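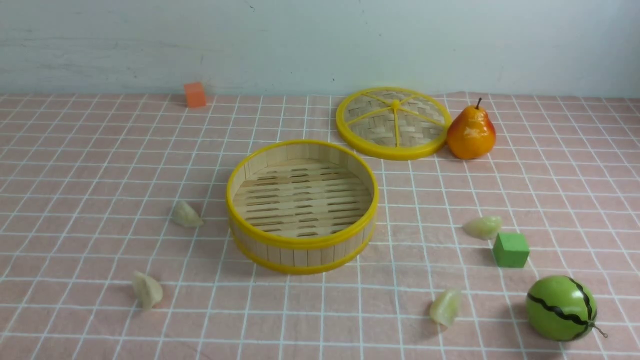 Budget & matériel

Trois devis pour un seul bras

J'ai passé une bonne partie du mois d'août à lire des devis, et j'en sors de mauvaise humeur. Trois fournisseurs, trois façons de présenter la même chose, et pas un seul qui donne le prix complet sur la première page. Chez Pundden, le bras est affiché seul, la pince figure dans une annexe, le support de caméra dans une autre. Ukham vend tout ensemble – sauf le logiciel, loué à l'année. Quant à Aguirre, leur offre tient sur une demi-page, et j'attends encore les conditions de garantie.

Rocío Cuautle, avec qui je partage le budget de l'atelier, voulait signer tout de suite chez Ukham. J'ai demandé qu'on regarde d'abord ce que l'on compte faire de la machine. Pour l'instant, notre programme, c'est un panier vapeur en bambou, son couvercle, deux petits cubes, une fausse poire, une pastèque en jouet et des bouchées pâles posées sur une nappe rose quadrillée. Je veux bien croire que ranger de la dînette soit un problème difficile. Je suis moins sûr qu'il faille pour cela l'option à capteur d'effort, facturée presque au prix d'une deuxième pince.

Le commercial de Pundden, Lachlan Hollis, m'a expliqué au téléphone que « tout le monde finit par la prendre ». Je lui ai demandé qui, exactement. Il m'a promis une liste de clients. Je l'attends aussi.

Ce qui m'agace le plus, ce sont les consommables. Dans le devis Pundden, 104 euros le jeu de patins de rechange, et une ligne en petits caractères conseille d'en garder d'avance. À quel rythme ça s'use ? Pas de réponse chiffrée. J'ai donc ajouté une ligne « usure » dans mon tableau, avec un point d'interrogation que Rocío me demande régulièrement d'enlever. Il reste. Pour le décor, en revanche, on s'en sort bien : de la vaisselle, des jouets, un bout de tissu, tout cela rentre dans la caisse des petites fournitures.

La pince noire au-dessus de la nappe, près du panier aux deux bandes jaunes, donne une idée de l'encombrement. C'est gros, une pince. Sur les brochures on la voit toujours de loin, bien propre sur fond blanc, et l'on oublie de se demander quelle place elle prend à côté d'un objet posé sur une table.
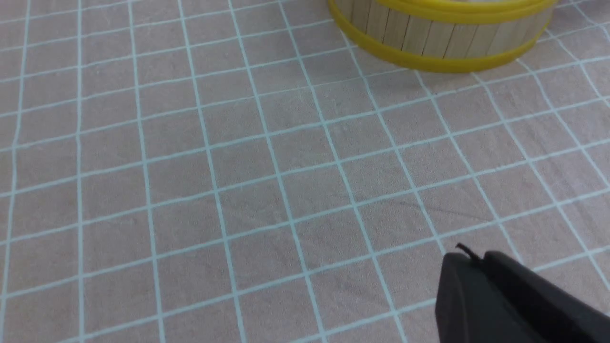
Ce que je mets dans le budget

Le bras, la pince, une table qui ne bouge pas, les câbles (toujours oubliés, toujours hors de prix) et 15 % de marge pour les imprévus. Rocío trouve que c'est trop, moi pas assez. Pour le logiciel, j'ai écrit à Gerkosum, qui propose une licence sans abonnement ; le site est laid et la documentation mal traduite, mais le tarif est lisible, et à ce stade je prends.

Pas de capteur d'effort cette année. Si l'on me montre un essai où il change quelque chose, avec nos objets et sur notre nappe, je rouvrirai le tableau. En attendant, j'ai relancé Aguirre pour la garantie.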